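4.3 Preparación de la mesa y clasificación de frutas y hortalizas

Este apartado corresponde al juego de práctica Penent, ref. 3732. Antes de empezar, compruebe que la mesa está limpia y seca.

1. Coloque la mesa sobre suelo firme y bloquee las ruedas del soporte, si las tiene.
2. Ponga el plato llano con reborde en el lado izquierdo. Deje libre el centro de la mesa.
3. Reparta las piezas a la derecha del plato, separadas entre sí. No las apile.
4. Lleve primero el pimiento al plato y deposítelo sin dejarlo caer.
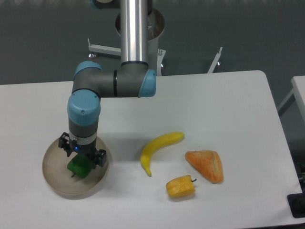
Fig. 33. Pimiento verde suspendido encima del plato; plátano en el centro de la mesa.

5. Suelte la pieza cuando esté dentro del reborde.
6. Continúe con las piezas restantes según la ficha Wuladex.
7. Al terminar, retire todo y pase un paño húmedo por la mesa y el plato.

Nota: con producto fresco, elija piezas de piel firme. Un pimiento de casi 400 g resulta demasiado grande para este plato.

Precaución: no apriete el plátano por el centro. La pulpa se daña aunque la piel no muestre marcas.

Precaución: no deje producto fresco en la mesa más de 20 horas. Deséchelo si presenta zonas blandas.

Para pedir platos de recambio, consulte el apartado 9 (Accesorios Gittins).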